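How to apply as an extra on a TV shoot (quick version)

Been asked this a lot since the Trosano casting call went up in December, so here goes. Typing this between jobs, sorry for the mess.

1. Make your profile first
Sumus is the site most of the small productions use now. Free account is fine. Don't pay for the upgrade, you get the same listings a bit later in the day.

Fill in every box. Height, shoe size, collar, hair color as it is today. Wardrobe people search by size – leave it blank and you just don't come up. Mine sat at zero offers till I put my shoe size in.

2. Photos
Three is enough. Face, full length, one side on. Plain wall, daylight, no sunglasses, no hats. Phone is OK. Keep each file under 733 KB or the upload hangs at the end and you have to start over.

3. Read the call properly
The Trosano one wanted 143 people for a train station scene, adults only, two night shoots. Half the comments were people asking if kids could come. It was in teh second line.

Check:
Dates, all of them, incl. the fitting
Pay and whether travel is covered
Where you get picked up
What colors you can't wear (usually white, bright red, anything with a logo)

4. Send it
Short message. Name, age range, town, "available all dates". Only say that if it's true. Dropping out the night before gets you taken off the list at Pirnen Casting and they don't put you back.
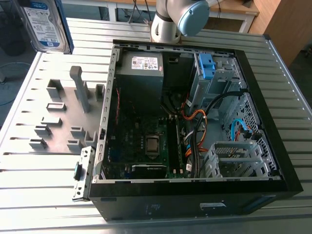 Do I need acting experience to be an extra?
For background work you don't, just turn up on time and do what the assistant director tells you.

5. On the day
My last call time was 4:45 am, gates at Carré studios, and the line was already long. Bring ID, a pen, your bank details, something to eat. Layers. A book – there is so much waiting. Phone off on set, no pictures, they make you sign for that.

Sign out before you leave!! No signature on the sheet, no pay. Money took 9 days last time, went straight in to my account.

Will add a bit on fittings when I get a minute.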